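Finding the first grasp in a cloth demo (and what to do about the ones you'd like to forget)

By Colton Beaulieu

You have recordings of a person folding laundry with a gripper in each hand. You want a policy that can fold laundry. Between those two things sits a chore called segmentation, and if you are reading this page you have probably been handed it.

What follows is the method we ended up with on the Gomaritz set, after trying two others that I will describe only when I'm bitter enough. It splits each recording into grasp events, labels every event by what the cloth was doing, and throws out the frames that teach the model nothing except how quickly a human wrist can turn. Our set was 248 recordings. If yours is smaller, good for you.

What you need

The wrist video from both grippers, with timestamps.
Jaw opening for both grippers, on the same clock. "Nearly the same clock" will cost you a week.
A text file for notes. Ryszard Piątek keeps his in a spreadsheet with eleven tabs, and he's the only one who can find anything in it.
Coffee, or whatever you people drink now.

Step 1. Fix the clocks

Have the operator snap both grippers shut together at the start of every recording. Line up the two closing edges in the jaw signal and write the offset down. Don't correct the files in place. We did, twice, in the same direction, and spent most of March admiring a left hand that could apparently see the future.

Step 2. Mark the closings

Go through the jaw signal and mark every spot where the opening drops and stays down. Ignore anything shorter than 3 frames, as those are mostly twitches. You'll get too many marks at this stage. Keep them all for now.

The number to watch is where the jaw stops. A gripper that closes on nothing goes all the way to its hard stop. A gripper that closes on cloth stops a little short, and with one layer of thin cloth "a little" can be smaller than your sensor noise. That's the whole reason this tutorial exists. A mug would have been a two-line script.
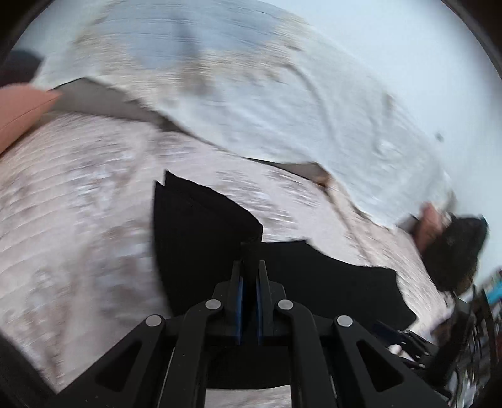 So the jaw signal proposes and the video decides. For each mark, pull the wrist view at the closing and again 40 frames later. If cloth is between the fingertips both times, call it a hold. If it's there at the first and gone at the second, call it a slip. If it was never there, call it a miss, and try not to take it personally.

Dark cloth deserves extra patience. Black fabric against black fingers gives you very little edge to go on, and our first automatic labeler called everything in that category a miss with great confidence. We turned it off for dark garments and looked at them by hand. Looking by hand remains the state of the art in several fields.

Blur matters less than you'd think. The fingers move with the camera, so they tend to stay crisp while the background smears into soup. A crop around the fingertips is often perfectly usable in a frame you would otherwise delete. Our old filter scored sharpness over the full picture and dropped exactly the frames where the hand was doing something.

Step 3. Label what the cloth is doing

Keep this list short. We use:

flat: most of the garment is lying on the surface
bunched: folded over on itself, outline no help to anyone
lifted: a portion is up off the surface
unclear: you looked for ten seconds and still don't know

Cyprian Wysocka argued for a fifth label, "draped," and we argued back for an afternoon. Use unclear freely. A bad guess is more expensive than an honest shrug, and the shrugs are worth reading later when you want to know where your labels are weak.

Step 4. Pair the hands

Until now you've treated each gripper as if it lived alone. Put the two event lists side by side and mark, for every moment, who is holding: left, right, both, neither. The useful stretches are the ones where one hand has a corner and the other is open and on its way to something. That's where the next decision gets made, and it's what you want the policy to see plenty of.

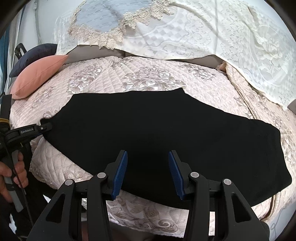 Step 5. Trim and weight

Cut everything before the first hold, less a short lead-in so the approach survives. Keep the slips. We threw ours away in the first round, and the resulting policy had no idea what to do after dropping something, so it went on folding air with beautiful form.

Weight the one-hand-holding stretches double. We tried higher and the policy got grabby.

Step 6. Check a sample

Pull events at random and have somebody else relabel them blind. We checked 878. Most of the disagreements were between bunched and unclear, which I can live with. If your disagreements are between hold and miss, go back to Step 2 and look at your dark garments again.

Known trouble

Sleeves get pinched together with whatever they're lying on. A quilt is the worst offender, as the jaw reading looks like a nice solid hold and half of it is bedding. Check the video for the cover lifting too.

Left-handed operators reverse the usual order of events. Don't mirror the video to compensate. Tadeusz Jabłońska has a long message about why, and will send it to you if asked, and possibly if not.

The labeling script expects both event lists sorted by time and will not complain if they aren't. I'll fix that when I next have it open.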